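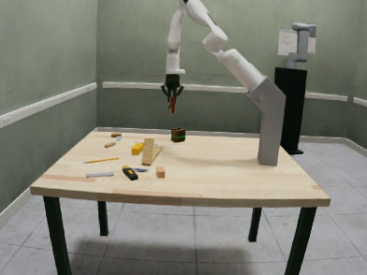
Pale beige top, faint grain, a slight sheen.

Keeping a light wood table light: oil or lacquer?
Posted by mapleandtea, October
12 replies hidden, 5 shares

Hello all. I bought an unfinished dining table from a small shop in Clomitz, and I must decide on the finish before we start to eat on it. The wood is very light now and I want it to stay so. The tone at the top of my post is exactly what I wish for: beige, calm, a little sheen but no shine like a piano.

At my parents' home we had a birch table which became orange like honey in the years I was at school. Everybody told us it was the sun. Later a neighbor told us it was the varnish. I still do not know who was right, and I would like to avoid making the same mistake with my own money.

I have two candidates. The first is the Prurnidau hard oil in the "natural" version, 500 ml, which costs 59 dollars in the store near me. The second is the Pultico water-based lacquer, matte. We have two children and we drink a lot of black tea, so rings are a real danger. Which would you take? And how far do I sand before it?

graintalk wrote:
Oil. You can repair it in one corner without touching the rest. With lacquer, if a child drags a fork over it, you have to sand the complete top, or you live with a white scratch. I have had the Prurnidau on my kitchen table for several winters and I only refresh the side where we sit.

About the color I must be fair: it became warmer on the first day and it did not go back. Do a test on the underside first. Wipe all the extra oil away and spread the rags outside to dry flat, do not make a ball of them. Oily rags can heat up by themselves and start a fire.

lacquer_first wrote:
I do not agree with graintalk, and I think the question was answered too quickly. The poster wants the table to stay light. Oil makes pale wood darker and warmer, always. Even "natural" oil does this, only less if it has white pigment in it. Water-based lacquer keeps the color much closer to the raw wood. If color is the first wish, the choice is easy.

Also black tea. On oil, a wet cup left overnight can leave a ring. On lacquer you wipe it.

graintalk wrote:
On good oil you also wipe it, if you do it the same evening. And a ring in oil goes away with a fine pad and one drop of fresh oil. I would like to see you do this with lacquer.

lacquer_first wrote:
I would not need to do it. That is the point of lacquer.

mapleandtea wrote:
Thank you both. I should add that the table will stand next to a large window facing south. Does this change your opinion?

villalobos_counter wrote:
I work at the paint counter in Villalobos, so I hear this question every week. The wood itself will change in the sun, with every finish. Birch and maple get more yellow, walnut gets lighter. A finish with a UV filter makes it slower but does not stop it. So your neighbor and everybody else were both right: the old solvent varnish turned yellow, and under it the wood did too.

What I tell people is to move the things on the table during the first months. If a fruit bowl stays in one place all summer, you will find its shape later. The same for a table runner.

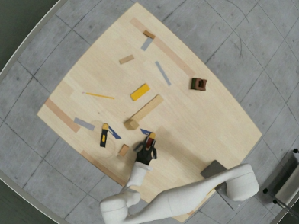

by twotone_edge, October, 9:40 in the evening

One thing was not mentioned yet. If your top has more than one kind of wood, the finish will change the contrast too. I mean a pale field with slightly darker tan strips let in along the edges, like the one I attached. I love this look, and I would be careful with it. Oil can make the difference stronger or weaker depending on the two woods, and you will not know until it is on. Raw scraps of both species, glued side by side, are the only honest test. A sample card from the store will not show it.

For the joints I would prefer lacquer. Oil may collect in a small gap and come out again the next day as sticky dots. You must return with a cloth several times — not difficult, but boring.

mapleandtea wrote:
Mine is one kind of wood everywhere, but it is beautiful with the strips. Now I am a little jealous.

What about sanding? The man in the shop said to go to 400. On the internet I read that this is too fine.

graintalk wrote:
For oil it is too fine in my opinion. The surface gets closed and the oil stays on top. I stop much earlier, and I use the 400 only very lightly between coats.

lacquer_first wrote:
Finally we agree on something. For lacquer it is the same: the fine paper is for between the coats. Wet the raw wood once with a damp sponge, let it dry, and sand off the fibers that stand up. If you skip this, the first coat will feel like a cat's tongue.

mapleandtea wrote:
Then I will put lacquer on one half of the underside and oil on the other half, and look at them in daylight before I decide. My husband is already voting for oil because of the smell. I did not know this was a reason.

Contact — Forum rules — Copyright Clomitz Home Board — Back to top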